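Teleop demos in sim: keyboard or a real leader arm?

izzati_r
February 25, 2018
Got my checkerboard table scene running and I'm hooked!

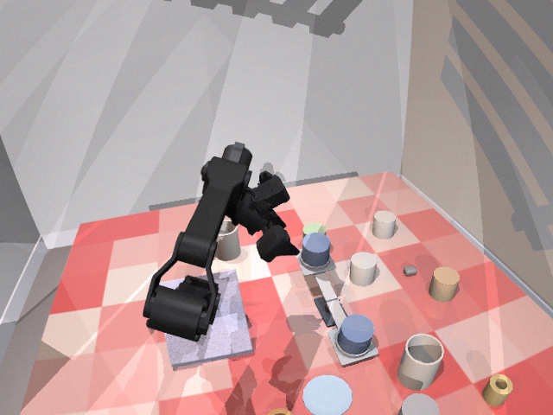 I drive the arm from the keyboard, get the gripper over a blue cylinder, close, lift, save. 107 demos so far and the policy is starting to copy my bad habits, wiggle and all. Would a leader arm give me cleaner data?

Jarier
Yes, by a mile. Keyboard demos are all stop and go. I moved to a hand-guided leader in May and 14 demos did more for me than my whole old set.

govutum_fan
Disagree! 14 is way too few once the clutter moves. Keep the keyboard, smooth the actions, cut the pauses before training.

Jarier
Smoothing ruins the grasp, though. The fingers close early.

govutum_fan
Only if you smooth the gripper channel. Leave that one raw.

izzati_r
Ohh, I was smoothing everything. Retraining tonight, will post both curves!

Indudton
Randomize the shadows too while you're at it
- Izzati, what's your control rate?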